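I played my last show with Illura on a Saturday in Breltmont, and I've put off writing about it long enough that people have started asking whether I quit or got fired. I quit. It was friendly. I still have the key to the rehearsal room and should give it back. 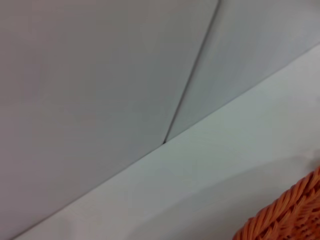
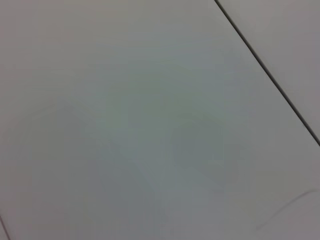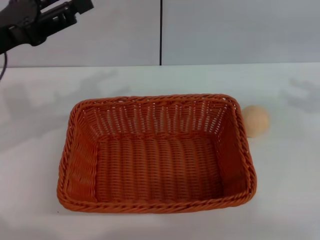
Page last changed: Wednesday, May 2, 2018

I joined the band as a fill-in. Their first bass player had moved away for work, and Cristian Tamayo called me because we had once shared a bill and he remembered that I owned my own amp. The job was supposed to be six shows. I stayed for 7 years, which is longer than I've stayed at any job that paid me.

For anyone who never heard us, Illura was Cristian on guitar, Zamfira Onu singing and playing keyboards, a drummer (we had four different drummers while I was there) and me. The songs were mostly Zamfira's. She wrote them on an electric piano with two dead keys, and for a long time none of the songs used those notes. When she got the piano fixed, the next batch sounded different, and I liked those better. Cristian didn't. They argued about it for most of a winter.

We made two albums. The first was recorded in nine days and sounds like it. The vocals are good and the drums are good. My bass is out of tune on the third song, and I've heard it every time since. We pressed 200 copies on vinyl and sold them off a table at shows until they were gone. I don't have one. I gave mine to my cousin, and she has told me she isn't giving it back.

The second album is called Pinach. People always asked what it meant and Zamfira gave a different answer each time, so I'm not going to pick one. We recorded it over a whole spring, on weekends, with a man named Sârbu who ran a studio above a tire shop. You could hear the air wrench through the floor until they closed at noon on Saturdays, so we set up in the morning and recorded in the afternoon. Sârbu had me play every part twice, once with a pick and once with my fingers, and he wouldn't tell me which one he was keeping. I found out when the record came out. He kept the pick on everything except the last song.

That album did better than the first. It got played on a couple of college stations and we were asked to open a run of shows out west in July. It was the longest trip we ever took. The van had no air conditioning, and the back window was held shut with a bungee cord. We played to some 2,000 people at an outdoor festival one night, by far the biggest crowd I've stood in front of, and the next night we played a bar where the opening act outnumbered the audience. I remember the bar better. We took requests. Somebody wanted to hear the first song off the first album, which we hadn't rehearsed in ages, and we got through it with one false start.

I started thinking about leaving on the drive home from that trip. I wasn't unhappy. My hands hurt, mostly the left one, and I was using up all my vacation days sitting in a van. I didn't say anything for a good while after that. Then last fall Cristian wanted to book a full spring of dates, and I knew I'd be saying yes to something I would have to back out of later. I told him at his kitchen table. He asked if I'd do the ones that were already confirmed and I said sure.

So the Breltmont show was the last of those. The room there used to be a movie theater and the floor still slopes, so anything round that you put down on the stage side tends to stay put, and anything you drop at the back comes down to you. The sound was fine. The monitors were bad on my side and I played the first three songs mostly by watching the kick drum. We did nearly all of Pinach, four from the first album, and a new one that I'd learned that week and won't be on when they record it.

Zamfira said something kind about me before the last song. I'm not going to repeat it – it was short, and I was busy tuning. Then we played and loaded out and ate eggs at the diner by the highway, same as always. The drummer had to work in the morning so we didn't stay long.

They've found a new bass player. She's younger than the rest of them and she can read music, which will be a first for the band. I went over twice to show her the songs. She had already worked out most of them from the records, including the out-of-tune one, and she asked me whether that note was on purpose. I told her no. She's going to play it right.

I've kept two basses and sold the third. The big amp is still at the rehearsal room and it can stay there, because she doesn't have one and I don't want to carry it down those stairs again. I've been playing a little at home with the volume low. A friend from work wants to get together and play old country songs on the porch once it warms up, and I said I'd bring the short-scale, since it's easier on my hand.

A few people wrote to ask about the live recording from the festival. Sârbu has the files. There's a hum through the first half and he thinks he can take most of it out, but he has paying work ahead of it. If it gets finished, Cristian will put it up on the band's page and I'll add a link to this post.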